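Caderno da oficina, 14 de agosto de 2022

Continuei a limpeza de dissipadores e a troca de pasta térmica nas máquinas que vieram de Avcombe. A pasta antiga está quase toda seca e esfarela ao passar a espátula de plástico. Com álcool isopropílico sai bem, mas é preciso deixar atuar uns minutos antes de esfregar. Gastei mais panos do que contava.

Comparei as duas pastas que temos em stock. A Vik espalha melhor e não puxa fio. A Larkstead é mais grossa e, no ensaio de carga de ontem, deu 2 graus a mais, o que para mim é empate. Tempo de cada ensaio: 60 minutos, com a sala a cerca de 16 graus à noite. De dia a sala aquece e os valores já não servem para comparar.

A Zamfira Crăciun defende a gota única ao centro. Eu continuo a preferir uma linha fina nos processadores maiores. Fica por decidir até haver mais medições.

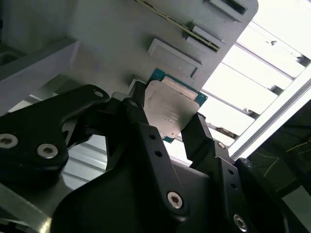
Torre Dell deitada na bancada, nas duas fotos que se seguem.
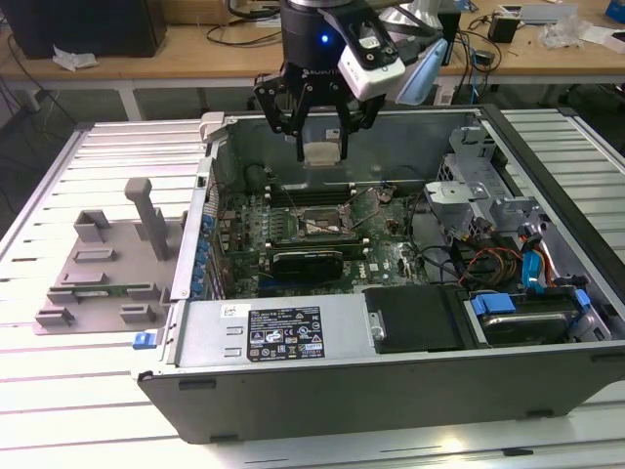
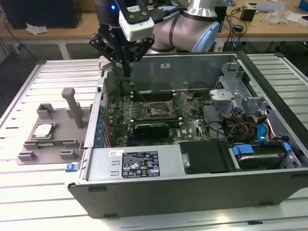
Dos 5 ventiladores que pus de lado, um tem o rolamento gasto e vai para peças. Os outros levaram só ar comprimido e pincel. Falta ver o ruído a rotação baixa.

Pendentes:
pedir mais álcool e panos sem pelo
confirmar com a Yee-man Kuo se a encomenda da Jisovow inclui almofadas térmicas
repetir o ensaio da Larkstead com a mesma ventoinha usada na Vik
etiquetar as seringas com a data de abertura; a que está na gaveta de cima é de outubro e já sai com óleo separado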